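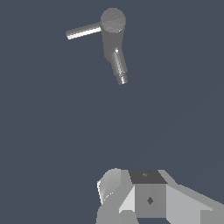
Desta Negussie thinks we are being too hard on the new planner. Her argument, in a long message last April, was that a faucet task run in simulation still tells you whether the controller can find a lever and push it, and that Dolley scored well on faucets it had never been trained on.

Maybe. I went back through the Nallanance results with that in mind. The headline number comes from 3,154 simulated runs, and I have no quarrel with the arithmetic. My trouble is with what the software gets for free. In the faucet task the planner is handed the lever's position and its turning axis straight from the simulator. Take those away and make it work from camera input, and the report gives you 100 runs, in an appendix, with no breakdown by faucet shape.

Friction is fixed too — one value for every handle. I've met stiffer taps than that in most kitchens.

Capucine Langlois has asked the Dolley team for the logs from the camera runs. So far we have two of them. If the rest arrive before the next issue, I'll print the failure cases first.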